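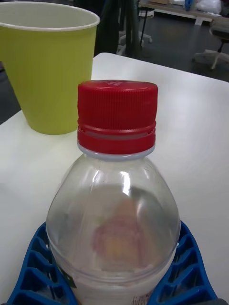
Visite atelier Rekden – notes de séance (démo préhension)

Module robotique, groupe 2. Compte rendu à rendre avant fin avril, une page max.

1. Poste de démo

Pince deux doigts, plastique bleu, structure ajourée (treillis de cellules + nervures). Les doigts suivent l'arrondi de la bouteille, prise par le bas, des deux côtés. Bouchon rouge bien dégagé. Caméra au poignet, donc on voit ce que voit le robot.

Bouteille transparente = cas pénible. Reflets sur l'épaule, fond visible à travers les parois, contours difficiles à segmenter. Le bouchon sert de repère, couleur franche. Penser aussi au gobelet vert-jaune derrière à gauche : opaque, bien plus facile à détourer, mais obstacle possible selon la trajectoire.

2. Ce qu'a dit D. Sandoval

– doigts souples : l'effort se répartit, moins besoin de connaitre la forme exacte
– serrage trop fort = bouteille déformée, trop faible = glissement
– base d'essais Vosden : 622 prises enregistrées, 17 objets
– angle d'approche limité à 90 degrés sur ce poste

Question posée sur le capteur d'effort : réponse pas notée en entier, à redemander. Il a parlé d'une estimation par le courant moteur, voir poly chap. 3.

3. A faire

a) Schéma des forces sur la bouteille, deux contacts, frottement sec. Préciser les hypothèse.
b) Proposer une méthode pour détecter un objet transparent. Dire ce qui la met en échec.
c) Comparer avec la ventouse Korner vue en TD.

Binômes inchangés. Dépôt sur l'espace du cours, dossier Spanos.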